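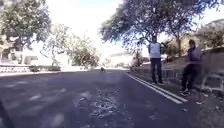 4. Does roadside shade lengthen the life of a road surface?

The claim that trees protect asphalt has been repeated so often that few authors now trouble to support it. The reasoning is simple enough. Shade keeps the surface cooler, a cooler binder hardens more slowly, and a road that hardens slowly should crack later. We have no quarrel with the first step. The second is plausible. The third is where the evidence becomes thin, and it is the third that councils are asked to pay for.

The usual source is the Pliltska survey, which reported longer gaps between resurfacing on shaded roads. We went back to its tables. Of the 14 shaded sections listed, 8 lay on minor routes closed to heavy goods traffic, while the open sections were mostly on through roads. No correction was made for this. A lightly used road lasts longer than a busy one whether or not anything grows beside it, and the survey cannot tell us which effect it has measured.

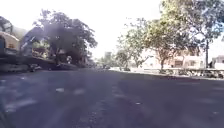

A second difficulty is the word "shaded" itself. In the Ertürk method a section counts as shaded if trees stand along 75 per cent of its length on either side. Nothing is said about their height, the direction of the road or the time of day. A row of trees on the north side of an east-west road will satisfy the rule and cast very little shade on the carriageway in summer, when heat matters most. We would expect such sections to behave like open ones, but the published results do not allow them to be picked out.

Leaf fall is also treated lightly. Litter holds water against the surface and blocks gullies, and standing water does more harm to an aged binder than most authors in this field seem willing to grant. Any saving made in July may well be spent again in October. Roots are a further cost, and are commonly left out on the grounds that they belong to the footway budget.

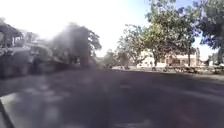 The Zestex model tries to meet these objections by adding terms for traffic, drainage and surface age. It is an improvement on a plain comparison of averages. Even so, the model was fitted to only 4 years of records, a short period in the life of a road, and its authors then carry the curve forward well beyond the data. The benefit they report lies almost wholly in that carried-forward part. Within the years observed, the shaded and open groups can hardly be told apart.

Worn markings have been offered as a cheap stand-in for surface wear. We doubt their value. Paint is renewed on its own timetable, often after a complaint, and its condition says little about the asphalt beneath.

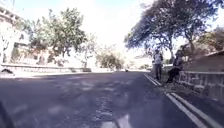

Figure 4. Tree shadow on a worn asphalt carriageway with a double white edge line.

The Tester index, which scores cracking by eye, brings a problem of its own. Broken shadow makes fine cracks hard to see, so an inspector may give a shaded section a better score than it deserves. Repeat inspections under an overcast sky would settle the point, but we found no study that had made them.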